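Narthorpe Residents' Association
Minutes of the General Meeting
Held July 4, 2025, in the clubroom, Fleltstead House

Status: Approved as a correct record

1. Opening and quorum

The chair opened the meeting at 6:35 p.m. The attendance sheet was checked against the household register and a quorum was declared. Apologies were received from two households and entered in the attendance book. The chair asked that phones be silenced and that speakers give their unit number before addressing the meeting.

2. Minutes of the previous meeting

The minutes were taken as read. One correction was made under item 6: "north gate" to read "north stairwell door." The minutes were approved as amended.

3. Matters arising

3.1 Stairwell door. The closer has been replaced and the latch adjusted. Item closed.

3.2 Bicycle racks. The supplier has confirmed the revised layout. Delivery is still outstanding. Item carried forward.

3.3 Notice board. The lock has been changed. Keys are held at the front desk. Item closed.

4. Water metering

4.1 The secretary presented the second reading of the new bulk meter supplied by Wadari. The meter recorded 2,049 cubic meters for the period. The sum of the individual unit meters was lower, and the difference exceeds what the shared laundry and garden taps are expected to use.

4.2 A resident asked whether the difference could be a reading error. The secretary replied that the bulk meter and unit meters were read on the same morning and that the figures were checked twice. A leak in the buried line between the street valve and the pump room remains possible.

4.3 Another resident reported damp ground beside the pump room wall, present through the dry spell. The location was marked on the site plan.

4.4 Resolved: that Alarcón be asked to carry out an acoustic leak survey of the buried line, at a cost not to exceed $816, charged to the maintenance account. Carried, with one abstention.

4.5 Resolved: that unit meters be read monthly until the survey report has been received. Carried.

5. Clubroom furnishings

5.1 The meeting considered whether to reupholster or keep the existing seating. The covering was judged serviceable. One resident preferred a darker color on grounds of upkeep. The proposal to reupholster was not put to a vote. 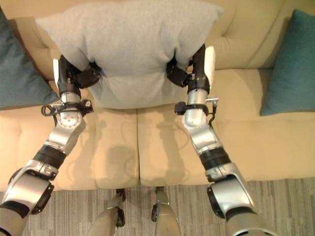

Fig. 1. Clubroom sofa with light gray pillow.

5.2 Pillow covers are to be washed on the schedule already used for the curtains. The cost falls under the existing cleaning contract and no further approval is needed.

5.3 The felt pads under the reading table are worn and are to be replaced. Resolved: that up to $50 be released from petty cash for this purpose. Carried.

6. Use of the clubroom

6.1 The secretary reported two instances of overlapping bookings. Both arose from entries made in the paper book after the online calendar had been printed. It was agreed that the online calendar takes precedence and that the paper book be withdrawn.

6.2 The refundable deposit for private bookings was reviewed. A proposal to raise it from its present level to $100 was moved and seconded. Speakers in favor cited the time taken to restore the room after evening events. Speakers against noted that no claim had been made on a deposit during the year. The motion was carried on a show of hands and takes effect with bookings made after the date of this meeting.

6.3 Users are reminded to clear papers and personal items from the seating when they leave. Unclaimed items go to the front desk and are held there until the next general meeting. 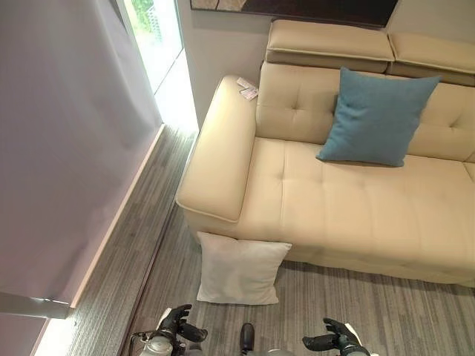

Fig. 2. Clubroom sofa, left armrest.

6.4 A request to extend closing time by one hour was deferred. The residents directly above the clubroom are to be consulted first, in writing.

7. Parking

7.1 The painted lines in the rear lot are faded on the row nearest the wall. Repainting requires the row to be empty for a full day. Notice is to be posted one week ahead.

7.2 A resident asked whether visitor spaces could be reserved by phone. The chair ruled that this would need an amendment to the parking rules and could not be decided without notice. The resident was invited to submit the wording.

7.3 The barrier arm at the entrance is slow to rise in cold weather. The service contract covers one visit before winter. The visit is to be requested for November.

8. Correspondence

8.1 A letter was received from the adjoining property regarding overhanging branches on the east boundary. The grounds contractor has been asked for a price. The reply to the neighbor is to state that pruning will be done outside the nesting period.

8.2 The insurer has requested an updated list of fire extinguishers with service dates. The list is to be sent with the renewal form.

9. Other business

9.1 It was noted that the lift inspection certificate displayed in the cabin is a photocopy. The original is on file. No action.

9.2 A resident asked that agendas be circulated with supporting figures attached. Agreed, where the figures are available at the time of circulation.

10. Actions

Secretary: instruct Alarcón on the leak survey; arrange monthly meter readings; withdraw the paper booking book.
Chair: write to residents above the clubroom; reply to the adjoining property.
Front desk: replace felt pads; post notice of repainting; request the barrier service visit.

11. Close

There being no further business, the meeting closed at 8:10 p.m. The date of the next meeting will be posted on the notice board.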